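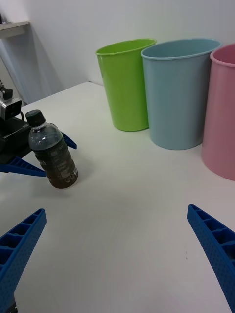 Jateno sort set: data card

Last updated July 31, 2021

What is in it

Recordings of a two-arm tabletop cell putting items into plastic bins. There are 3,611 episodes, each with joint states, gripper commands, wrist video from both arms, and a one-line task string. A typical string is "put the bottle in the green bin." The bins are green, blue and pink. The table and the wall are white, which flatters any detector you run on this and should worry you a little.

The set was recorded to train and test the Jateno policy. It was later used to compare that policy with Skonton, our older planner-based stack. We think the second use is the more interesting one.

Splits

train: 3,611 minus the two below
val: 134
test: 503

The splits are by episode. We would do it by item if we did it again. The same drink bottle can turn up in train and test, so a good test score says very little about unseen objects. Please don't write "generalizes" in a paper on the strength of it.

Fields

obs/wrist_left, obs/wrist_right: RGB video, one stream per arm
obs/joints: positions for both arms, in radians
act/joints: commanded positions
act/grip: one value per gripper, 0 closed, 1 open
meta/task: the task string
meta/success: see below, and read it before you use it

About meta/success

This flag is written by a script called nowicki_check. It looks at the last gripper state and at whether the item mask has vanished from both wrist views. An item that rolled off the table also vanishes from both wrist views. We relabeled the test split by hand and left train alone. If you filter train on this flag, you are filtering on an opinion.

Known problems

Clear plastic and dark liquid. The segmenter likes to split a bottle of tea into a cap, a dark blob and nothing in between. Grasp points computed from that mask land too low. Skonton trusts them and Jateno mostly ignores them, and we can't say why.

Other arm in view. Each wrist camera often sees the opposite gripper. Both grippers have the same blue fingers, and a policy trained on a single view will sometimes react to the wrong pair. Masking them out helped on val and did nothing on test.

Bin color. The pale blue bin and the bright blue fingers share a label in the default palette. Change it in palette.yaml — the default is kept only so old runs can be reproduced.

Bin order. The order hardly varies. A model can learn "green is at the back" and never look at color. Swap the bins before believing any number.

Timing. Before the November firmware change, act/grip lags act/joints by 2 frames. The loader fixes this unless you pass raw=True.

Loading

pip install bostari
bostari pull jateno-sort --split val
bostari replay --episode 12 --views both

Start with replay. Watching a few episodes will teach you more than the summary plots, which average over all of the failures listed here.

Results

We are not printing a table. Earlier versions of this card had one, and it was scored with nowicki_check. Scores on the relabeled test split will go in results.md once both stacks have been run with the bins shuffled. Pull requests with your own runs are welcome, provided the config and the seed come with them.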